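3.2 Collecting the demonstrations

All examples were gathered by teleoperation on the Skerura cell, a fixed table with two arms mounted on opposite sides and one camera looking down from the head position. Each arm carries a parallel gripper. The operator sits behind the table and moves a pair of smaller leader arms, one per hand, and the arms on the table follow. We recorded joint positions, gripper opening and the head camera stream, all stamped by the same clock. No force readings were stored, as the Coutinho controller did not expose them at a rate we could use.

The task family is block packing. Red blocks have to end up inside a lidded storage box, and the lid has to be closed at the end. We chose this family for two reasons. It needs both arms at some point in nearly every variant, and it contains a long middle stretch in which very little moves except one gripper, which is where our earlier policies tended to drift. The set of variants was drafted by Rajeshwari Marar and revised twice after the pilot recordings. Variants differ in where the tray stands, how many blocks start in the tray and in the box, and whether the lid is open or closed at the start.

Blocks that are not yet packed start in a shallow blue tray. We tried placing them straight on the mat during the pilot, but the blocks slid when a finger touched them off center and the operators spent much of their time chasing them. The tray rim stops this. It also introduces a failure of its own, in which the gripper comes down on the rim and the arm stalls, and we kept those recordings under a separate label.

A variant with a closed lid at the start (Figure 4) turned out to be the hardest for the operators. The arm on the tray side can pick up the block immediately, but it then has nowhere to put it until the other arm has released the latch and lifted the lid. Two orders are possible: open first and pick second, or pick first and hold. We did not tell the operators which to use. Valquíria Barros almost always opened first. Nivaldo Frota switched between the two, sometimes within one session. Both orders are present in the training split, and we return to the effect of this in Section 5. 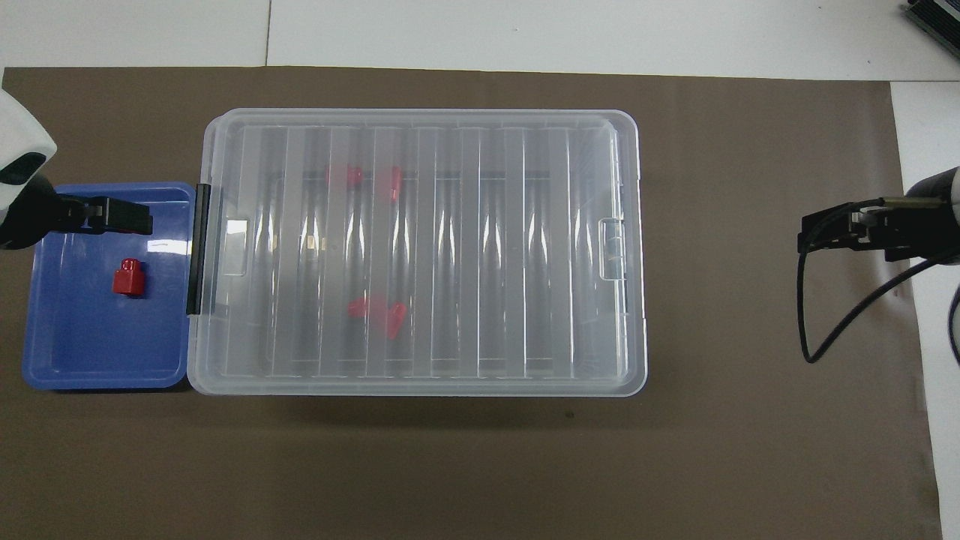
Figure 4. Closed-lid variant seen from the head camera. One block is in the blue tray and four are inside the storage box. Both grippers are in view, the left one over the tray.

The closed lid also matters for perception. The box is transparent but frosted, and the lid is ribbed, so the blocks inside look blurred and their edges bend where they cross a rib. Reflections on the ribs add bright streaks. A person can still see that there are blocks in the box. Our pretrained detector often merged two neighboring blocks into one, and we therefore gave up on automatic block counts as a source of labels. Start and end counts were entered by hand by the operator at reset time and checked later against the video by a second person.

Each session consisted of 30 episodes of a single variant. Between episodes the operator reset the table by hand, following a printed card that gave the positions of the tray and box. The cards give positions only to the nearest grid square, and the operators were asked not to line things up more exactly than that. Small differences in placement came for free this way. Larger ones were written into the cards. Lighting was left as it was in the room, with the blinds at whatever height they happened to be, and the session log notes only whether the ceiling lights were on.

An episode began when the operator pressed the left pedal and ended with a second press. We set no time limit during recording. Episodes in which the operator stopped moving both arms for a long stretch, usually to think about the next step, were kept but trimmed. Trimming was done by a simple rule on joint speed, and Benedito Brito reviewed the trimmed cuts by eye. The rule removed too much in the pick-first episodes, where one arm holds a block still on purpose, so for those we applied it only when both arms were empty.

The final set holds 536 episodes. The last of them was recorded on 8 Apr 2022, and nothing was added after the first training run. Of the full set, 300 episodes use a closed lid at the start. This share is higher than we had planned. The open-lid sessions went quickly and the first policies trained on them did well enough, so the remaining operator time went to the closed-lid cards.

Each episode received one of three outcome labels: complete, complete with correction, or not complete. A correction means that the operator dropped a block, missed the latch or closed the lid on something and then repaired it within the same episode. We kept these on purpose. In a small comparison on the Wurkaditz simulator, a policy trained without corrected episodes had no way back after a missed grasp and kept closing its fingers on air above the tray. Not-complete episodes were excluded from policy training and used only for the outcome classifier.

Labels were assigned by Marcelino Arruda and Rajeshwari Marar, working separately. Most disagreements concerned the latch. From the head camera it is hard to tell a lid that is fully latched from one that is only resting in place, and the two annotators had started with different habits. They settled on counting a lid as closed when it lay flat on the box on all sides, whether or not the latch had caught. The earlier sessions were relabeled under this rule.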